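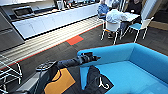
*Blue sofa, carpet tiles and the pale strip on the kitchen side.*

**Replacing one carpet tile next to a hard strip**

posted by **Lodov** in Floors, shared spaces

We have a break area with dark grey carpet tiles, a turquoise sofa and a long white counter along one side. A light-coloured strip of flooring crosses the carpet, with a thin orange-red line along one edge. One tile just beyond the strip is bright red-orange. I would like to change it for a grey one.

Points I'm unsure about:

- Can a single tile come up without disturbing its neighbours?
- Will a new grey tile match? The carpet was down before we moved in and I have no record of the make.
- Do I need to shift the sofa? It is heavy and I would like to leave it.

Budget is up to 100 pounds, tools included.

---

**Pastudix**

Yes, a single tile can come up. Most are held with tackifier, which stays sticky and lets go under a steady pull. Push a flat scraper into the joint at one corner, lift until you can grip the backing, then peel towards the opposite corner. Don't start from the side nearest the strip, as you may lever against the trim.

Before you order, look at the back of the tile. There is usually an arrow and often a batch code. The arrow gives the pile direction, and the new tile has to follow the arrows on the grey ones or it will look a different shade. You will need to lift a grey one to check.

On matching: a new tile will be cleaner than the old floor. The usual method is to take a worn tile from a hidden place and put the new one there. Under the sofa is the obvious source, so I would move it after all. Two people, lift, don't drag.

If the adhesive is hard and yellow, stop. That is a permanent glue and the backing will tear.

---

**Laryea**

just leave it, red tile looks fine

---

**Zosar**

Agree with Pastudix, one addition. Measure the old tile before buying. 50 cm square is common but there are other sizes, and a few millimetres over will make the joint ridge up. Trim from the back with a new blade and a steel rule.

Leave the new tile unglued until Sunday or so and walk on it. If the edges stay flat, fix it with double-sided tabs at the corners.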